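# The Pinch That Would Not Let Go

The first sign of trouble was a squeak. It came late in the morning, at a round table covered with the sort of litter that any family leaves behind after an afternoon of snacks, and it came from a gripper that had been told to open and was still, very slightly, closing.

I had gone to see the Olum project because I like the plain end of robotics, the end where people worry about wrappers and bottles. A person takes a hand-held gripper, picks up ordinary trash from an ordinary table, and the record of all those pinches and lifts is used to teach a machine to clear up on its own. It is patient work, and pleasant to watch, and I had drunk two cups of tea before anyone mentioned that the tool had a fault in it.

The fault had turned up in the log, where 628 grasps had been recorded for the spring round. In 153 of them, the number that was supposed to say how far apart the fingers stood did not match how far apart they really were. The log would say "open" while the pads were still holding on. A person with a gripper in hand feels that at once and gives the trigger another tug, and so for weeks the trouble had been quietly corrected by the people it should have been bothering.

A robot has no such manners. The arm at the Muñoz workshop, trained on those same records, believed every one of them. It carried a carton of juice over to the bin, decided it had let go, and swung away with the carton still in its grip. The carton burst against the post of the safety fence. Everyone was outside the fence, where they belonged, and the worst of it was a sticky floor and a very thorough mopping - but a carton is one thing and a glass jar is another, and the arm was stopped that same afternoon. 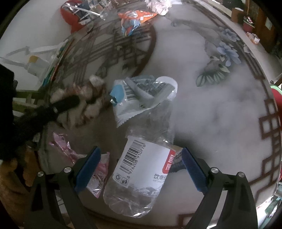
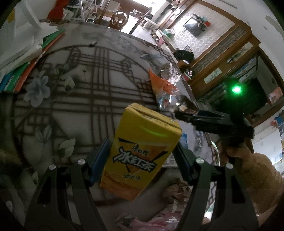 *The bottle and the iced tea carton, each between the pads of a hand-held gripper.*

**SARNSIDE, July** - The cause, when they found it, was small enough to lose in a coat pocket. Inside the grip is a little sensor, made by a supplier called Zorano, that reads the angle of the finger joints. It is held in place by a clamp, and the clamp has a screw, and the screw had worked loose by a hair. Every firm squeeze nudged the sensor a bit farther around, and from then on each reading was wrong by that much, plus whatever the next squeeze added.

Soft things made it worse, which surprised me until I tried it for myself. When you close on something stiff, the fingers stop and you stop with them. A thin plastic bottle goes on giving way, wrinkling and popping, and you go on squeezing well past the point where you have it, partly for the grip and partly (I will own up to this) for the fun of the noise. A drink carton is kinder in that respect, though if you take it too high it tips over to one side and you find yourself squeezing harder to keep it from sliding.

So the team has gone back to basics, and I must say I admired how little fuss they made. The clamp has been replaced by one with a flat side that cannot turn. Before each session the fingers are closed on a steel block 16 millimeters wide, and if the log does not agree with the block, the session waits. At the end of the session the block comes out again, so that a slip in between will show up before the records go anywhere.

The harder change was in the habits of the people. They have been asked to stop being helpful. If the gripper hangs on after it has been told to let go, they are to leave it hanging on, put the whole business down, and write a line in the notebook. I tried to follow that rule for almost an hour and broke it 2 times without noticing, my finger going back to the trigger as naturally as you would catch a cup rolling off a shelf.

The 153 bad grasps have been pulled from the set, and the neighbors on either side of each are being looked over by eye, which is slow going. The arm at Muñoz will stay switched off until that is finished. When it starts again it will begin with empty cartons, at half speed, and it will have to back away an inch and check that its fingers are bare before it is allowed to swing anywhere at all.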